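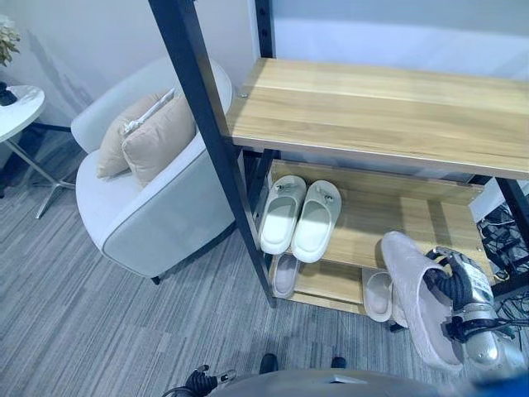 Slippers on the lower shelf, slippers on the floor, one on its way in the gripper.

Shoe Racks, Slippers and the Robot on Shift: Tips From a Guesthouse Back Office
by Teodoro Carrasco

I look after housekeeping at a guesthouse with a slippers-only rule indoors, and we now have a robot tidying the lounge. I was against it. I am still a good part of the way against it, but the thing is staying until December at least, so I may as well pass on what we've learned about living with it. Most of this applies to any shared shoe rack, robot or no robot.

Set the rack up for the slowest worker

Our old rack was a closed cabinet with tilting drawers. People managed it with one hand and a suitcase in the other. The robot did not manage it at all, so the cabinet went to the basement and we bought an open one with a black metal frame and wooden shelves. You can reach it from more sides, and I admit it's easier to wipe down. Notice, though, who changed their habits first. We bought furniture for the machine.

If you're doing the same:

Stand the rack clear of armchairs and side tables. An arm needs elbow room, and so does a person bending down with a bad back.

Tighten every screw on the first day, then again after two weeks. Repeated small knocks work them loose.

Leave the space under the bottom shelf alone if you can. Guests will kick slippers in there anyway. Anything pushed well under is awkward for people and worse for the robot, and at our place it ends up being fetched with a broom handle by whoever is on the late shift.

Don't put the rack on a thick rug. Flat carpet is fine.

Pick slippers that hold their shape

The floppy terry kind folds over when it's picked up. Molded slides with one wide strap are easier to grab, easier to rinse, and they sit side by side without sprawling. Buy two or three colors and give each size its own. We tried printing the size on the sole, and all that did was make people turn slippers over and put them back upside down.

For grubby white slides, use dish soap, lukewarm water and an old toothbrush around the strap. Baking soda paste for scuffs. Keep bleach away from any buckle or trim, and dry them out of the sun or they go yellow. The robot does none of this. The brochure had a lot to say about "end-to-end footwear handling" and nothing about a toothbrush.

Who does the other half

This is where I part ways with the salesman. We were told the lounge would "take care of itself" and that the staff would be freed up for guests. What I see is that the picking up got split in two. The machine takes the part that is easy to show people, a slipper going from the floor to a shelf. A person still checks for damp ones, pulls the worn pairs, finds the one that traveled upstairs and shakes out the grit.

Before, all of that was one job and it took one trip. You bent down, you looked, you felt the footbed, you decided. Now the looking comes later, after everything is already put away, and it's easier to skip. In the first month we found more damp slippers on the shelf than we ever had with the old cabinet.

So, if a machine tidies for you:

Do the damp check before it starts. Ten steps with a towel over your arm will do it.

Keep a lidded bin for rejects next to the laundry door, and empty it daily.

Write down the minutes your people spend helping it. We use a Korkik notebook on a string. Nothing fancy, but it was the only thing that settled an argument with the owner about whether evening hours could be cut. They couldn't, and they weren't.

Let the staff stop it whenever they like, without filling in a form.

Move the breakables first

Put a vase on a small pedestal table and sooner or later a coat sleeve will get it. Push the table to the wall and put a few smooth stones in the bottom of the vase for weight. Throw cushions belong well back in the seat, where they won't slide off and become one more thing on the floor. Route any cables behind furniture and tie them up in short loops. Loose cable on carpet is a trip hazard for people in socks, and in a slippers-only house somebody is always in socks.

Ask the people who do the work

The two housekeepers on my shift knew within a day what would go wrong. They weren't at the meeting where it was decided. One of them likes having the robot around, by the way, because her knees hurt and it's less stooping for her. The other thinks it's slow and gets in the way when she vacuums. I believe both of them. If the saving is in someone's knees, fine, say so, and leave the talk about efficiency out of it.

I'll look at the notebook again in December and write up whatever it says. Until then the broom handle stays behind the door.

211 shares | 16 comments

Related tips
Getting salt lines off leather boots
Bostier hooks or rail hangers for a narrow hall?
How to flatten a carpet edge that keeps curling
Toma cushion covers: what washes out and what doesn't
Labeling a shared closet without starting a feud

Updated 2nd July | Contact the Mider Household Pages | Copyright Mider, all rights reserved | Back to top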